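Drandham Twin Bench Kit – my review

I've had the Drandham on my bench since April, and a few of you have been asking whether it's worth the money over the old Bresteo single arm. Long answer coming up, so put the kettle on!
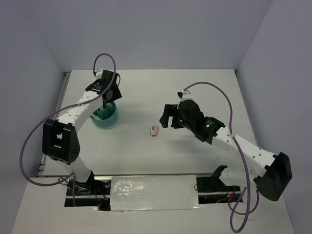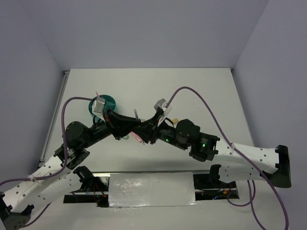
What you get for your money is two arms, the table rail they bolt into and a licence for Hầu, the teaching software. I was up and running in 3 hours, and 2 of those went on calibration (the manual is dreadful – have Cúc Mạch's setup notes open in another tab). Once it's going it's lovely. Small desk bits are what I care about, pens and clips and so on, and both grippers can get their tips right together over something as thin as a pen, which my Bresteo setup could never manage with its one lonely arm. I'm less keen on the cables. They're purple, they loop up high off the wrists, and on the right-hand arm the slack hangs down past the front of the table, so I'd budget for a pack of decent ties.

Hầu stores 16 routines before you have to start deleting, a bit stingy at this price. I've logged 304 runs so far and had one joint replaced under warranty. Hiếu Sầm at the Killville shop sorted that by email, no fuss at all, and the new one went in with four screws.

Would I buy it again? Yes, though I'd wait for the next Hầu update – the current one forgets your speed settings whenever you switch off.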